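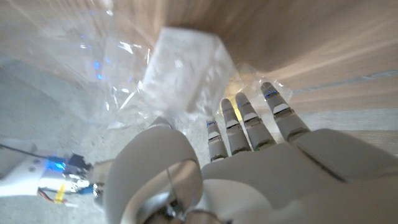
How does a robot hand tell that it has hold of a plastic bag?

Mostly by adding up weak clues. A depth camera tends to look straight through clear plastic, so the software leans on how far the fingers closed, how hard the motors had to push, and whether something in view moved when the arm did.

Search stories Go

The Bag Behaves

by Sándor Antal
Wednesday, February 27, 2019

Filed in: Short stories > Workshops, labs & sheds

The planner was called Jino and it was the best thing I had ever helped to build, and for most of that winter it believed that bags were weather.

I mean that quite literally. We had a part of the program that sorted the world into things you could pick up, things you had to go round, and things to be ignored. Cups went in the first lot. Table edges went in the second. The third lot was for dust and glare and the odd sparkle off somebody's watch, and Omid Hashemi had given it the name WEATHER when he wrote it, years before I came to Prerkasitz. Every clear bag we put in front of Morsy went straight in there. The camera on the head would see a bit of shine, then no shine, then a bit of shine somewhere else, and Jino would shrug and log it as weather.

"It's got a point," said Omid, scrolling. "Look at the numbers. There's nothing there."

"There's a bag there."

"You know that. What does it know?"

That was how he talked about it, and I loved it, I'll admit. I had come from a job where I moved boxes of figures from one screen to another, and now I was spending my mornings arguing about what a pair of arms could be said to know. I used to walk down the hill from the tram so fast that I arrived with my coat open in all weathers. My sister thought I had met someone.

Bristley wanted bags. They packed small orders for other people, and nearly all of what they packed went into bags and a good deal of it came back in them, and they had written us a long and friendly letter which came down to one line: could it take a thing out of a bag and leave the bag behind? Omid had written back and said we would show them in June. He told me this after he had posted it.

So we began keeping count, and he taped the rule above the kettle. A try counted when the fingers had closed and the arm had moved. It worked if the object ended up on the table and the bag ended up in the hand. Anything else was a miss, and a miss got a sentence in the log, typed by a person, in words. No codes. He was very firm about the words.

I have them still. "Closed on air, very gently." "Picked up bag and object and seemed pleased." "Picked up its own cable." "Let go, then squeezed." "Waited. Waited. Timed out."

The timing out was my part. Jino asked the wrist cameras for a picture, then asked the fingers how they felt, then made up its mind, and the whole round took 900 milliseconds. You can't do much with a bag at that speed. By the time the hand had decided where a fold was, the fold had gone somewhere else, often because the hand had breathed on it, so to speak. I had been cutting bits off that loop since the autumn, and I was down to the bits that hurt.

"What if it didn't look?" I said one evening.

Omid was peeling an orange over the bin. "Go on."

"While it's closing. It looks on the way in, it looks again once it's got something. In between it just goes by the fingers. We do that! I do that with my keys every night."

"You drop your keys every night."

"I find them, though."

He ate a piece of orange and thought about it, and then he wiped his hands and pulled his chair over to my desk, and I knew we were going to be late home.
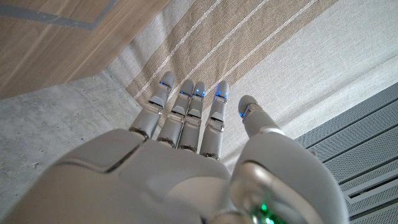 Issue 10 / page 6

Taking the eyes away for that one short stretch was easy, three lines and a flag. What we hadn't expected was how much else in Jino had been quietly leaning on them. The arm wouldn't slow down without a picture. The left hand wouldn't believe the right hand had moved. At one point Morsy reached out past the table altogether and held its fingers there in front of nothing I would have called a target, open and perfectly calm, while the log filled up with the same line again and again: goal reached, goal reached, goal reached.

"Where does it think it is?" said Omid.

I drew it out. The screen showed us the room as Jino had it, all coloured blocks, and in that room the table was turned a good way clockwise and the hand was resting neatly in the middle of it. Every sum was right. It had simply been given the wrong place to stand while it did them. A single frame had gone stale when the eyes shut, and it had carried on trusting it with its whole heart.

I thought that was wonderful. I really did, I got up and walked about. It meant the fault was small and it was ours and it had an address! Omid laughed at me and put the kettle on, and we fixed it before the water had boiled, and then we spent two hours finding out what the fix had broken.

After that it went quickly, or it feels so now. The loop came down. With the looking left out, the fingers could ask and answer many times over in the space where they used to ask once, and you could see the change without any log at all. The old way, the hand arrived and shut. The new way it came in and sort of enquired. It would touch, give a little, touch again. I started leaning towards the glass when it did this, as if there were something I could do to help.

The misses changed as well. "Had it, lost it, had it." "Good pinch, wrong layer." "Bag followed the block out." I liked that last one. There is a moment with a thin bag when the thing inside slides to the opening and the plastic clings and goes with it, and you need the other hand to come across and hold one side back. You and I do that without a thought. Jino had to be told that the second hand was allowed to touch something the first hand already had, and Omid, who had written the rule against it after a nasty crunch in his first year, took a full day to agree to let me cross it out.

"Only for bags," he said.

"Only for bags."

"And only if they're both slow."

I put that in as well. I named the setting BOTH_SLOW, and it's still called that.

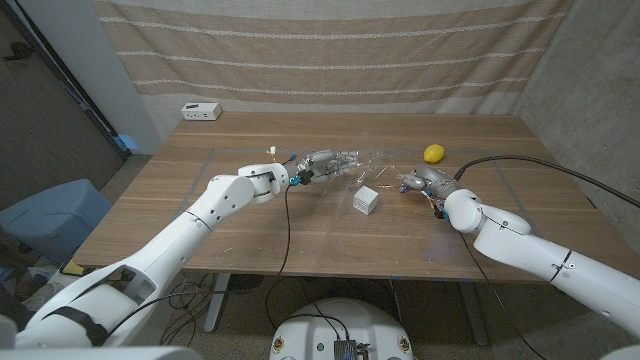
Try 743

I would like to say there was a feeling in the air that day, but I had a cold and Omid was on the phone to his mother. I had set the run going and gone back to tidying up the tool that draws the graphs. It was one of the ordinary trials. There was a block to be got out, and there was fruit on the table to make things harder, as Omid held that a robot which could only work on a clear table had learned about tables.

What made me look up was the quiet. Morsy's arms have a certain hum when they are hunting about for something, and the hum had stopped early. I looked at the screen first, which tells you what sort of person I'd become. The sorting list was open down the side. PICK UP had one entry. GO ROUND had the usual crowd. And there was a line I had added weeks before and then forgotten, since nothing had ever turned up under it: SOFT, HELD.

There was something under it.

"Omid," I said.

He held up a finger. He was saying yes, Mum, yes, the blue one.

"Omid, it's got a bag. It knows it's got a bag!"

He came over with the phone still at his ear. On the screen the weather list was empty, which I had never once seen, and below that was the reason Jino gave, in the stiff little sentences we had taught it to write. Finger travel stopped early. Load small but steady. Shine moves when hand moves. Treating as one object.

"Shine moves when hand moves," Omid read out. His mother must have asked, because he said, "No, Mum, it's work. It's good. It's very good, I'll ring you back."

Then we both turned round and looked at the table properly, and at the arms, holding still, waiting for one of us to press the key for the next step. By the rule above the kettle we couldn't count it yet. I wanted to press it and I didn't want to press it.

"You do it," said Omid. "It was your keys."

I blew my nose first. Then I sat down, pulled the keyboard towards me, and typed the try number into the log with the sentence left blank, and pressed go.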